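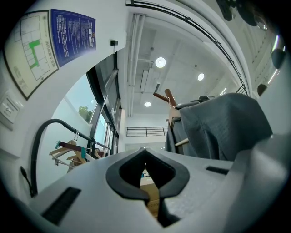 About the Carkham Robot Hands Club

We are a student club at Carkham, and we teach machines to do chores. Mostly laundry so far! The club started when Giuliana Cuervo, who was then a second-year student with a very full closet, asked her robotics teacher why every robot in the catalog could stack blocks and none of them could deal with a shirt. Mr. Abdella said that was a good question and gave her a key to the upstairs room. We have been working on it ever since, and the club now has 40 members, from people who write code all day to people who had never held a screwdriver before August.

What we do

Our members work with hand-held grippers. You hold one the way you might hold a big pair of kitchen tongs, with a camera on it that sees what the fingers are doing, and you do the job yourself: pick up a hanger, take hold of a sleeve, move a garment from one place to another. Each try is saved as a short recording. Later the recordings go to the software team, who use them to train a robot arm to make the same kinds of moves.

It sounds simple and it is very hard to do well. Your own fingers are clever in ways you never notice until you have to work through two padded ones (most new members need an afternoon just to pick up a single clothes hanger without dragging its neighbors along). Cloth is worse. It slides, it folds over on itself, and it never hangs the same way twice. We love it.

Last year we passed 3,000 saved recordings, which was the goal Giuliana had written on the whiteboard on day one. We had cake. Then Begoña Palacios, who runs the software team, went through the lot and threw out a good part of them for being too fast, too shaky or missing the end of the move, so we are heading for 3,000 again - good ones this time.

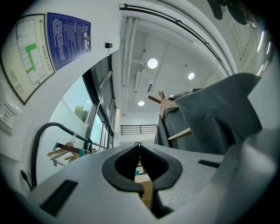

The wide camera view took some getting used to. Straight walls come out bent and the ceiling takes up a lot more room than you would expect, but the wide angle helps the software work out where the gripper is in the room, so we have learned to live with it. New members usually want to hold the gripper close and look only at the fingers. We ask them to slow down, keep their elbows loose and let the camera see some of the room too.

How the club is set up

There are three teams, and you can switch whenever you like. The hands team does the recording and decides what chores to try next. The build team, led by Horacio Leiva, looks after the grippers and makes spare parts. Finger pads wear out quickly, and the build team has tried 11 different kinds so far, all kept in a drawer with notes on how each one behaved. The software team sorts, checks and trains, and will happily show you a graph if you stand still long enough.

Our practice arm is called Bravo. It lives downstairs in the main lab and gets its turn every Friday, when the whole club comes to watch it try whatever we have been teaching. Some Fridays are great. Some Fridays Bravo picks up a sock and puts it down again 100 times. Both are worth coming to, and the doors are open from 4 p.m. to anybody who is curious, parents and little brothers included.

Competitions

Each spring we enter the Gronlow Household Challenge, where student teams get a task list in the morning and have to show their robot doing it by late afternoon. We placed fourth on our second try. Encarnación Bermúdez, our coach on those trips, makes every team member explain the whole system out loud on the bus, even the parts they didn't work on, and we think that did more for our score than any new motor.

This year's entry is named Clallex. Its job will be to take a garment off a rack and lay it flat on a table, and right now it can do the first half.

Joining

You don't need any experience, and you don't need to be good at math. If you can hang up a coat, you already know something we are trying to teach. Come up to the room any day after the last class and ask for Giuliana or Horacio. Bring an old sweater or a shirt you don't mind lending us - we can always use more kinds of cloth, and you'll get it back at the end of the term, probably folded by a person.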